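Section 4: Setting the Room Thermostat

Applies to the Petel wall thermostat, model 351.

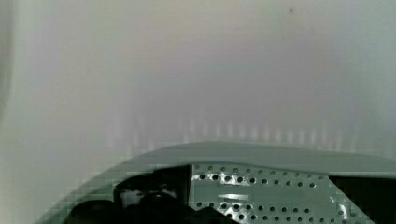

Before you begin, check that the boiler is switched on and that the wall plate is firmly fixed.

1. Press and hold MENU until the display shows the clock.
2. Set the time with the arrow keys, then press OK.
3. Choose a heating programme. Programme 1 is set at the factory for households that are out during the working day.
4. Enter the installer code, 3226, only if the boiler type must be changed.
5. Press OK to save. The display returns to the room temperature.

Note: If no key is pressed for 30 seconds, changes are lost and step 1 must be repeated.

Caution: Switch off the mains supply before removing the cover. Wiring must be carried out by a qualified electrician.

If fault code 201 appears, replace both batteries. See Section 7.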